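Golob Paper Mailers and Kraft Bags

Stuteo > Packing supplies > Mailers > Golob range

Sold in packs of 100. Sizes S, M, L and XL. Plain brown or white.

I started Stuteo because I was shipping my own orders from a spare bedroom and couldn't find a paper mailer I liked in anything less than a pallet. I'd buy a sample, love it, and then find out the minimum order was 2,000 pieces. I had nowhere to put 2,000 of anything! So when I finally found a paper bag that closed properly and didn't split along the side seam, I bought the whole minimum, kept what I needed and sold the rest to people in the same boat. That bag is more or less the one on this page.

The Golob mailer is a flat kraft paper bag with a gusset on each side and a peel-and-seal strip across the flap. The gusset is the part I'd point you to first. Flat envelopes are fine for a T-shirt, but as soon as you put a boxed candle or a pair of shoes in one, the corners start pushing through. With the gusset opened out, the medium takes a folded sweatshirt plus a small box and still closes flat (I pack mine that way most mornings).

There are two strips on the flap. You use the first one to seal the bag, and the second one stays covered so your customer can use it for a return. They tear along the perforated line, fold the flap over again and stick it down. If you don't do returns, pick the single-strip version in the drop-down – it costs a little less and you won't have people asking what the extra strip is for.

Sizes, measured flat, not counting the flap:

Small: 8 x 10 inches, 2 inch gusset
Medium: 10 x 14 inches, 3 inch gusset
Large: 13 x 18 inches, 4 inch gusset
XL: 16 x 21 inches, 4 inch gusset

Most of my customers end up on the medium. If you sell clothes and can only stock one size, get the large, as you can always fold a bag down and tape it, and you can't make a small one bigger.
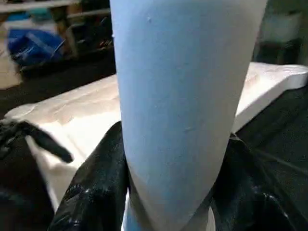

Powdery sky blue, matte finish.

Printing. Yes, I can print these with your logo, one color, one side. The smallest print run is 321 bags, and I know that's a funny number. It's what comes off one roll at the medium size once the ends are trimmed, and I'd rather give you the lot than throw the extras in the recycling. Send your artwork as a vector file if you have one. If all you have is a picture off your website, send that and I'll tell you whether it'll work. Very thin lettering tends to fill in on brown kraft, so go a bit heavier than you would on a business card. White ink on brown looks great but needs two passes, so ask me for a quote first.

Printed orders take 21 working days from when you okay the proof. Please add a week if you're ordering for December, and please don't leave it until Thanksgiving! Plain bags are on the shelf and go out the next working day if you order before 2 p.m.

Paper weight. The small and medium are made from a single layer of 120 gsm kraft. The large and XL are two-ply, which makes them stiffer and a bit noisier to handle. I tried the single layer in the XL for a few months and had too many come back torn at the fold, so I dropped it. If you still have some of the old ones, they're fine for soft goods.

Rain is the question I get most. The paper will shrug off a few drops between the truck and the porch, but it isn't waterproof and I won't tell you it is. For books or anything that can't get damp, put an inner bag in, or look at the Jalell coated mailer instead. It has a thin water-resistant coating inside and comes in medium and large only. It's dearer, and some recycling programs won't take it, so check yours.

The bags also fit the Wetow bench dispenser, which holds nearly 100 mediums upright with the flaps facing you. I resisted buying one for ages and now I'd hate to pack without it. It doesn't fit the XL.

Storage: keep them flat, in the carton, somewhere dry. The glue strip is good for a year or so. A hot garage in summer will shorten that.

Samples are free, one of each size, and you only pay the postage. Put your product in, shake it, drop it on the floor a few times and see how you get on. Unopened packs can come back within 30 days, but printed bags can't be returned unless I've messed up the print.

Choose size: S / M / L / XL
Choose color: Brown / White
Strip: Single / Double
Add to cart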